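Went along to the Oberholzer open day in November to see the Ovley arm, pitched at dumpling kitchens, do its thing with bamboo steamers.

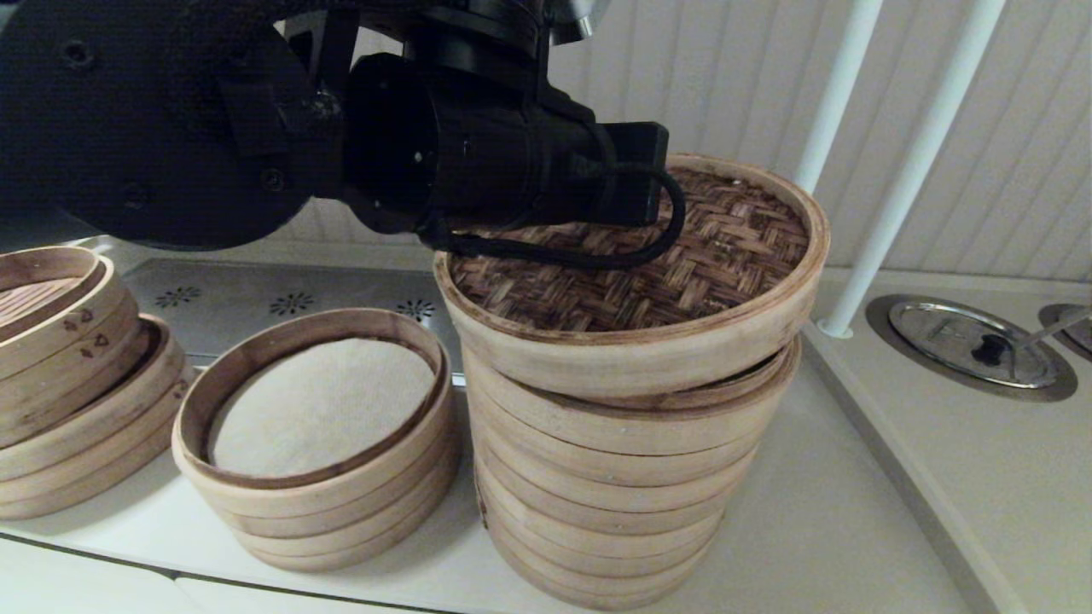 *The Ovley over the tall stack*

Florin Marinescu ran the demo and let us crowd right in (my favourite part!). It's a good colour, mostly black, but the cables bother me.

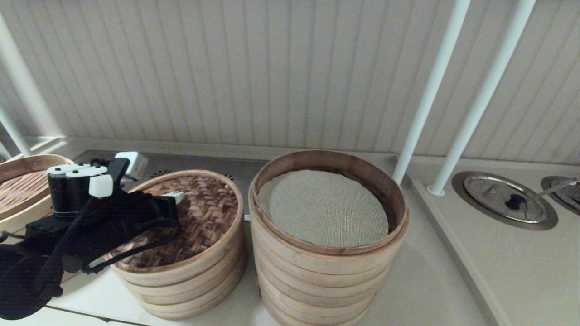 Can you hire one?
Ovley does a 3 month hire, set-up included.

I'd want a longer trial than that, mate –
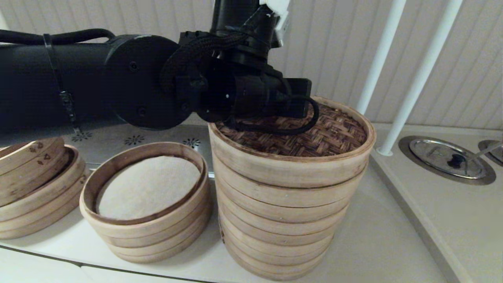 and a proper look at the cleaning routine, too. Four stars from me.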